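Stories > Short Fiction > July

The Night Bus to Lulbridge

2 min read

Rocío had never seen the sea before dark, so she took the 211 and pressed her nose to the glass the whole way.

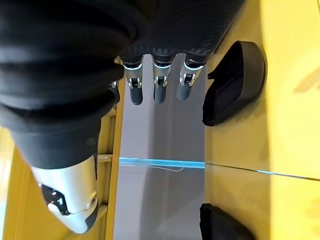

Teresa Lynch told her it was only water, love, and that the chips were better in Cilden anyway. Rocío didn't care! She had thirteen coins in her pocket, a clean jumper and the best seat on the top deck, right over the driver, where every bend felt like flying.

The hills went by, then a petrol station, then a field full of sheep all facing the same way. "Is it soon?" she asked, and Teresa unwrapped another mint and said it was soon if you stopped asking.

Then the road tipped over the last hill and there it was — huge and silver and going on for ever, with one tiny boat crossing it as if that were a perfectly ordinary thing to do. Rocío laughed so loudly that the driver rang his bell.

"Well," said Teresa, leaning across her to look, mint and all. "It's bigger than I remembered."

They missed their stop by a mile and walked back along the wall, shoes in hand.

Contact | © Uvix Stories | Back to top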